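Datasets > Household > Evesow Tabletop Notes

2023-06-25 – by Monique Chauvin

# Evesow Tabletop Notes

Welcome! Evesow is a collection of 2410 short written notes on the things that end up on a dining table between meals: snacks, drinks, packets, empty jars, flowers, tins, whatever got put down there and stayed. Gervasio Salinas and I started it in Cletbridge because we both love a cluttered table and wanted a tidy way to write one down.

## What's in it

Each note covers one table on one occasion. The fields are plain text:

- `table_id` – one of 26 tables
- `cover` – cloth, runner, mats or bare
- `items` – free text, in any order
- `lying_down` – anything that would normally stand up
- `keep_or_clear` – the note writer's call

The notes come as 7 files, split by `cover`. Cloth is by far the biggest and (to my mind) the most fun to read, so start there! 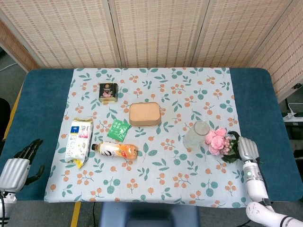 The `cover` field gave us more trouble than all the others put together. Gervasio wanted to record only the kind of covering, and I wanted the pattern too, because people write about items differently when the cloth is busy. We went with the pattern, in a few everyday words. A cloth like the one with teal-green leaves and small orange berries goes in as "cloth, leaves and berries", and the bare teal tabletop showing down the sides gets "partial" after it. The clear jar on its side goes in `lying_down`, and so does the drink bottle with the black cap. Artificial flowers stay in `items` – we had a long and very enjoyable argument over that one.

## Wording

Use the word you'd use at home. "Snack bag" and "sachet" are both fine. If you can't tell what a box held, write "box" and its color. Please leave brand names out of new notes.

## Known gaps

- Round tables are scarce, only 3 so far.
- Older Novholm notes have no `keep_or_clear` value.
- Spelling of "doily" varies wildly and I've grown fond of it.

Additions are very welcome, especially from anyone with a round table. Send them to Gervasio, who merges new notes in batches.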